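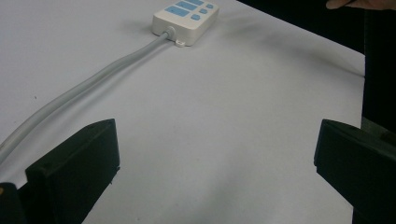

Ticket 1832 - cell 13, Plinavik bench
Opened by: Shahab Ranjbar
Assigned: Liviu Zamfir
Priority: normal, was high
Opened 2025-01-16

Symptom: gripper drops out mid cycle. Fingers stop open, controller says E39 (supply low). Comes back after a power cycle, then same again in an hour or so. Power strip task is worst, cable pick is ok most of the time.

08:10 SR - restarted controller, homed the gripper. Ran fine for 20 min then E39. Left it open and stopped the queue.

08:45 LZ - is it the same lead we swapped in Flellirstead? If yes check the plug at the wrist end first, the latch on those is rubbish.

09:05 SR - latch looks fine. Wiggled it, no fault. Wiggled it harder, fault. So maybe not fine.

09:30 LZ - coming over. Don't run it till I get there pls.

10:20 LZ - pulled the wrist cover. Pin 2 pushed back in the housing, barely touching. Reseated, tugged, holds. Also the strain relief clip was on backwards so the lead was pulling on the plug every time the wrist rolls past 70 deg. Turned it round. Left more slack in the loop.

10:40 LZ - while I was in there: rim of the printed fingers is a bit rough. Not the fault, but put a new pair on the list. Brikel print file is the old one, use the one in the Lūse folder. Torque on the finger screws was all over the place, redone.

11:15 SR - zeroed the fingers, open/close test x70, no E39. Put power strip back on the table and restarted the task. First pick ok.

11:20 LZ - keep the mounting tab clear of the fingers when you set the strip down, it snags and then you get an overcurrent wich looks like this fault but isnt.

13:50 SR - still running. One missed pick, no fault code. Strip had shifted, moved it back.

14:05 LZ - leave open overnight. If E39 comes back replace the whole lead, spare is in the drawer under the controller. Need to order another one in February anyway.

16:30 SR - no faults. Wrist cover back on, one screw missing, used an M3 from the box. Queue left on for the night shift.

Status: monitoring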